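Prarnow Atlas 6 review: a lot of maps, not much map

12 comments
Share this

I paid for a month of Prarnow Atlas 6 in November, mostly out of annoyance with the free map sites that give you a tiny picture and nine links to other tiny pictures. The sales page promises every town "in every view." I had my doubts and I still have most of them.

Setup

It installs without fuss. You type a place name, pick a style and wait. Small towns took up to 40 seconds on my laptop, and the progress bar sat at 50 percent for most of that.

The styles

There are 429 of them, or so the box says. I gave up looking for the difference between Soft Relief and Gentle Relief. Political, physical and satellite are the ones you'll use. The rest are the same outline in another shade of tan. I tried Ultton, a place I know street by street, and the political map had the town label on the wrong side of the river. The shaded relief view put it on the right side. Same program, same data, supposedly.

Panning is smooth. Zooming is worse, because past a certain level you get bigger letters and no extra roads.

Printing

I wanted a wall map. The export caps out well below poster size unless you buy the Gittins add-on, and I only learned that after picking my colors. The small prints came out sharp enough, with clean borders and readable names.
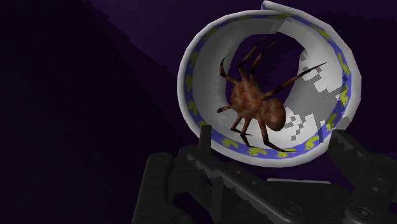 Compared with Pandinus

Pandinus costs less and looks older. Its menus are a mess, and it has only 6 styles. But it found all the villages I searched for, and the labels were where they belonged. If you need to know where something is, I'd start there.

Would I renew Prarnow? Not at this price. If they fix the labels I'll take another look.

Was this review helpful? Yes (31) No (4)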